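Home | Features | Tech | Food | Subscribe
Print this article | E-mail to a friend
Shares: 155 | Comments: 28

Will a Robot Ever Clear My Table?

I have wanted somebody else to clear my kitchen table since I was old enough to be told to do it myself, so when Milagros Tan invited me to spend a day at her lab in Grostitz, I said yes before she got to the part about the parking. 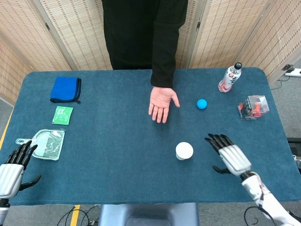
Milagros runs a small group at Niltden that works on what she calls "the boring ten minutes" - the bit after dinner or after a shift when everything has to be picked up and put somewhere. She's a fast talker and she laughs a lot, mostly at her own robots. I asked her straight out when I could buy one. "To vacuum? You already can," she said. "To put your stuff away? Keep your sneakers on."

I figured the trouble would be heavy things. Wrong! A towel is a nightmare, she told me, because it never has the same shape twice. Clear plastic is worse. Cameras look right through a see-through bag or catch the glare off it, and the hand closes in the wrong spot. Balls roll away if you nudge them, and so do bottles lying on their sides. And a cup is easy right up until you squeeze it too hard (I have a toddler, so I know the feeling).

Then there's handing things over. You and I pass the salt all day long without a thought, but a machine has to work out where your palm is, whether you're ready, and when to let go. Krešimir Yordanov, who writes a lot of the control software, has spent most of two years on the letting go. He told me their best run last August was 123 clean handovers in a row, and then it dropped a sponge on his shoe. He seemed prouder of the sponge, to be fair. They had learned something from it.

So what about work that pays? I drove out the next morning to Clevimine, a packing shop where Gorazd Vidmar oversees the floor. He has two arms from a supplier called Kadrić, and they load the same box into the same tray, roughly 300 times an hour, and they're great at it. The returns desk is another story. Every parcel there is a surprise - a sock, a charger, half a board game - and that desk is all people. Gorazd tried an arm on it for a month and gave up. "It was slower than my slowest guy," he said, "and my slowest guy also answers the phone."

I asked him if he'd try again. Sure, he said, when the price comes down and when it can tell a glove from a bag with a glove in it. Milagros thinks that second part is closer than he does. She'd put one in a hotel laundry before she'd put one in my house, where the floor is mostly blocks and the dog eats napkins.

My own table, I should say, had breakfast on it when I got home at 6 p.m. I cleared it in four minutes, one-handed, with the kid on my hip, and I didn't drop anything except a spoon.

Print this article | E-mail to a friend
Previous | Next | More Features | Back to top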